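Why I rewrote the push planner (again)

So, the planner. If you read the last post you'll remember I was feeling pretty smug about it, and then Tuesday came along and I watched the arm shove a block straight through the middle of a pile it was supposed to be walking around. Nothing broke, but I sat there with my coffee going "huh" for quite a while.

Quick catch-up for anyone new. I've been building a language-conditioned pushing setup, which means you type something like "move the red star to the left of the blue cube" and a stick on the end of an arm is supposed to go and make that happen. All the motion is flat on the board. The tip goes down to a fixed height and stays there while it works, so the whole thing is a two-dimensional problem wearing a very expensive arm. My code for it lives in a repo called Brekix (don't ask, it was the first name that wasn't taken) and it has three pieces: a perception node that finds the blocks, a planner that picks a push, and a controller that carries it out.

The old planner was greedy. It looked at the block it wanted, drew a line from the goal back through the block's center, put the tip on the far side and pushed. With blocks spread out that's fine, it's lovely even! With blocks touching each other it's a disaster, because the planner treated the neighbors as scenery. It would check the path of the tip for collisions and never check the path of the block. Yes, I know. I wrote that in one evening and then built four months of other stuff on top of it.

My first fix was to inflate every block into a circle and forbid any push whose swept area touched a circle. Very safe, and completely useless, since as soon as a few blocks got friendly with each other every single push was forbidden and the arm just hovered there. The log filled up with "no valid push" and I went to lunch.

What I have now is sampling. For the target block the planner throws out 200 candidate pushes (a contact point on the outline, a direction and a length), rolls each one forward through a really dumb contact model, and scores where everything ends up. Getting the target closer to the goal is good. Moving other blocks is a cost, but a small one, so it's allowed to bump a neighbor if that's the way out. Then it executes only the first little bit of the winner, looks again, and replans. Textbook stuff, I just hadn't believed I needed it.

The nice surprise is speed. One planning round takes 47 milliseconds on my desktop, and I hadn't even started on the obvious stuff like throwing out contact points the tip can't reach. The less nice surprise is that all the pain moved over to perception. The planner now cares about outlines, and my segmentation was trained to be good at centers. Two blocks of the same color are easy enough if there's a gap between them. Put them side by side and the mask comes back as one big blob with a funny shape, and the contact model happily simulates pushing a thing that doesn't exist.

I patched that by fitting known shapes into each color mask, since the set is fixed and I have the footprint of every block on file. Star, heart, cylinder, cube and so on, each with a rotation to solve for. Cylinders are a joy because rotation doesn't matter. Stars are awful: a small error in angle puts the contact point on the wrong side of a tip, and the push that was supposed to slide the block spins it instead.

My current test layout is meant to be mean about exactly this. It's a tight group on the right, greens behind reds with the yellows at the front corner, and the two blues off by themselves as the easy case.
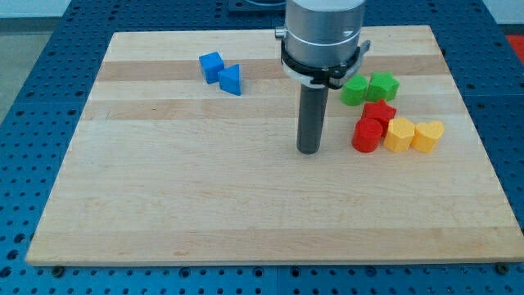
Radosław Kwiatkowski wrote to tell me I should stop penalizing neighbor motion by distance and penalize it by how much harder it makes the next instruction, since a block that slides ten centimeters into open space has cost you nothing. He's right and it annoys me. It would mean scoring against a bunch of possible future instructions, and I'm not sure the time budget survives that, but I could fake it with a "free space around each block" term and see how far it gets me.

Other things on the list, in no real order. The controller still stops dead between replans, so long pushes come out as a string of tiny nudges. I want to blend the end of one segment into the start of the next. The log viewer needs to show the losing candidates as well as the winner, because right now when it does something weird I can't tell whether the good option was scored badly or never sampled in the first place. And the parser thinks "beside" and "behind" are the same word. I have a branch for that one, with a failing test in it, and that's where I'm picking up tonight.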